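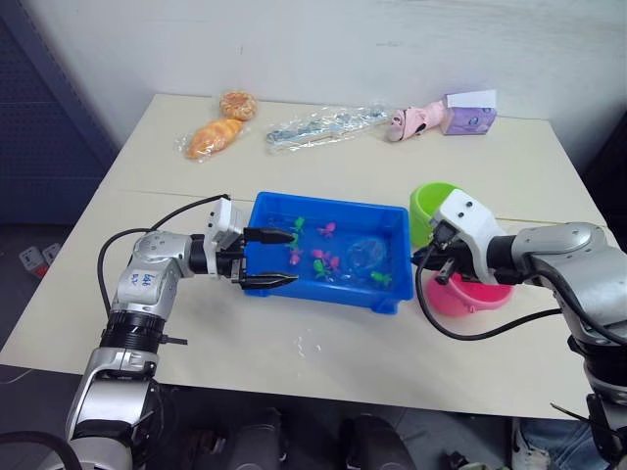 The move to two-armed work at Zemer's Akimlow centre began with the hand-sorting benches, where mixed household goods are separated before packing. Malte Grube has managed the centre's sorting operations throughout the change, and he met us on the floor shortly after the morning shift had started. The items given to the arms are deliberately ordinary. On one table, green and pink toy sea creatures float in a blue tray of water between the two grippers, with a pink bowl and a lime-green cup to one side and wrapped bread further back. "People expect to see something grander," Mr Grube said. "But a small wet toy is a hard thing to pick up, and so is a bread roll in a plastic bag. If the arms can manage those, we can talk about the rest of the catalogue."

The catalogue now runs to 923 items. Zemer's program, known internally as Tam, works through them in groups, beginning with goods that staff had long nominated as tedious or hard on the wrists. Mr Grube said the order was settled with employees before any equipment was purchased, and that two groups were moved down the list at their request.

Asked whether positions had been lost, he was direct. The centre employs 650 people, and no permanent role has been removed under the program. Casual hours on the evening shift have fallen, however, and he did not wish to minimise this. "Some of our casuals had relied on those hours for years. We offered them retraining and a number took it up. Others found work elsewhere. I would have liked to give them more notice than we did."

Taha Ghoneim was among those who retrained. He spent most of his working life at Zemer as a hand sorter and now supervises the arms, a role that includes setting out the tables, guiding the grippers through new tasks and recording failed attempts. He described the first month as uncomfortable.

"I knew my old job with my eyes shut," Mr Ghoneim said. "Then I was back to being the new fellow, asking where everything was. My shoulders feel better at the end of the day, I will say that. My head is more tired. You have to keep watching, and watching is work too."

That observation has since found its way into the roster. Operators at Akimlow change stations every 30 minutes, an arrangement introduced after staff reported that their attention was slipping during longer periods. Mr Grube acknowledged that the original schedule had been drawn up by managers with little experience of the task.

Mr Ghoneim would like to see further changes. The present pay classification, in his view, does not reflect the judgement the role requires, particularly when an operator must decide whether a fault lies with the gripper, the object or the way the table has been laid out. Discussions on a revised classification are under way and are expected to resume in March.

He also misses the company. The old benches seated sorters face to face, and conversation carried on through the shift. "We talked about football, kids, whatever was in the paper. Now I look at the tray." A shared lunch has been organised on the last Friday of each month, and he attends when he can.

Zemer intends to extend the program to its smaller centre at Wastach. Mr Grube said that employees there would be invited to spend time at Akimlow beforehand, and that Mr Ghoneim had agreed to show them the work. Mr Ghoneim confirmed this, adding that he would tell them about the evening hours as well.

14 shares | 3 comments

We use cookies to improve your visit to this site. By continuing to browse, you agree to our use of cookies.

Contact us | Copyright Zemer. All rights reserved. | Back to top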